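Ticket 1414
Product: Skostura room thermostat, wall model
Opened by: Tyra Ekström
Handled by: Signe Strömberg, Gerkley support
Status: Open (was closed, see below)

Tyra Ekström wrote:
The thermostat in our workroom says 21 degrees and the room is 17. I have two ordinary thermometers from different shops and they agree with each other. The heating shuts off well before anyone would call the place comfortable. Your help page says to "allow the unit to learn your space." It has been up since last winter. How long does it need?

Signe Strömberg wrote:
Hi Tyra, sorry for the trouble. Please do a full reset (hold both arrows until the display goes blank), then leave the unit alone overnight. Could you also tell us what is near it, and take readings from more than one part of the room?

Tyra Ekström wrote:
Reset done. It asked for the Wi-Fi password twice and then told me the room was 21 degrees. Left it overnight. Still 21 at breakfast, and both thermometers at 17.

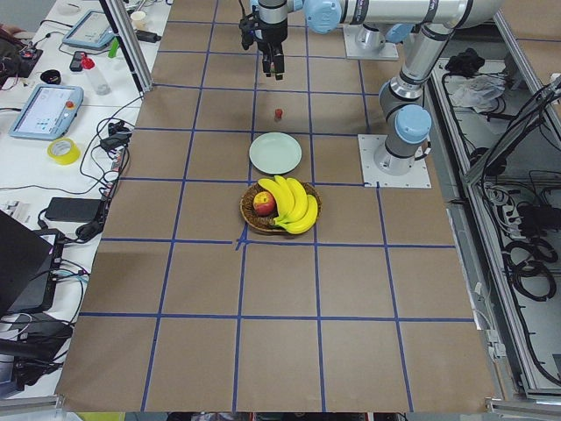

The thermostat is on the inside wall beside the door, at light switch height, no sun on it, no radiator under it. The installer from Sjöberg picked the spot and I have no complaint about the spot. For the readings I went over the big table first, square by square, going by the blue tape lines already on the brown paper. Every square came out within half a degree of the next. Then I did the windowsill (colder, as you'd expect) and the wall 500 mm to the left of the unit. That wall reads 17 as well. So I don't think I have a warm corner, I think I have a thermostat that is wrong.

Signe Strömberg wrote:
Thanks, that's very thorough. A steady offset like this can come from the app. Please update Flirura to the newest version and turn on Smart Comfort, which corrects the displayed value over time.

Tyra Ekström wrote:
I'll try it, but I don't see how an app on my phone makes a sensor on a wall read high. Is it correcting the sensor or only the number I see? Those aren't the same thing and the help page is vague about it.

Later: updated, Smart Comfort on. The app now says 19. The display on the wall still says 21. The heating cuts out at the same point as before, so I would say it is only the number.
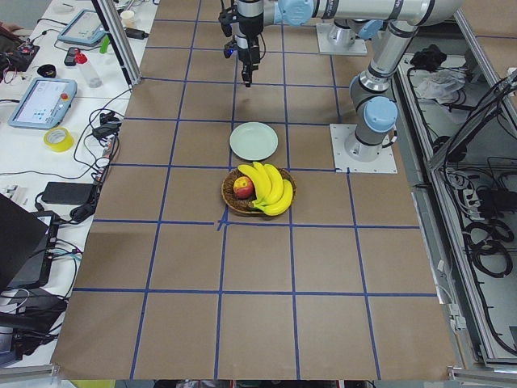
Attachment 2: big table, middle squares, with the fruit basket.

One thing you didn't ask about. I took the cover off and there is a hole behind the unit where the cable comes through, with air coming out of it that felt warm on my hand. I've stuffed it with a bit of foam for now – the display went down to 19 after 14 minutes. I'm not calling that fixed.

Signe Strömberg wrote:
Great news! I'll mark this as resolved.

Tyra Ekström wrote:
Please don't. It is still two degrees out, and I'd like an answer on Smart Comfort. I'd also like to know if there is a manual offset in the installer menu. The booklet mentions one on the page about wiring and never again.

Signe Strömberg wrote:
Reopened Friday, May 2, 2025. There is a manual offset, but it needs an installer code. I've asked our technical team whether we can release it to you, and passed on the Smart Comfort question. In the meantime please leave the foam in place.

Tyra Ekström wrote:
Foam is in. Smart Comfort is off. Waiting on the code.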